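Spent today sorting out the gray parts bins at the Tornside unit. Writing it down here so I remember what I did before I do the rest in April.

18 March 2024

1/ We have two kinds of bin. The Drillon ones are plain plastic and can take a hose. The older painted ones came with the shelving and they are the problem. Paint comes away in sheets once an edge lifts.

2/ Rule I'm using: scuffs on the bottom are fine. Everything gets dropped in there, so the bottom is always going to wear. Peeling on the walls is different, as flakes end up in with the small items.

3/ Pulled 44 bins off the racks and checked the walls on each. Most only need a wipe. Seven go to the repaint pile.
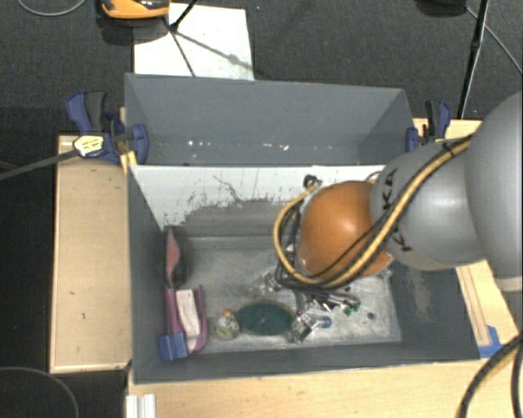 4/ For the repaint pile: scrape the ragged edges back until the paint stops lifting, then sand, then wipe down. I tried skipping the scraping last year and the new coat came off with the old one by summer.

5/ Deep scratches I leave alone. Filler takes a day to dry and you can't tell once there are things in the bin anyway.

6/ Paint is the Tendex gray, the satin one. Slightly darker than what's on there now. I don't mind — the bins never matched to begin with. Two thin coats on the walls, none on the bottom.

7/ Contents. Too many bins have turned into mixed bins, a bit of everything shoved up against one side. I'm putting flat packages together and anything with an odd shape in its own bin. Loose small stuff goes in the lidded tubs.

8/ Labels go on the short end, top left. Old labels were on the long side and you couldn't read them once the bins were on the shelf. Numbering now runs up to 317, with gaps for the ones we threw out.

9/ Asked Śliwiński for a price on replacements. If it comes in under what the paint and sandpaper cost me, I'll stop repainting and just swap them out — still waiting to hear back.

10/ Five bins scraped so far. The other two can wait until the bench is clear.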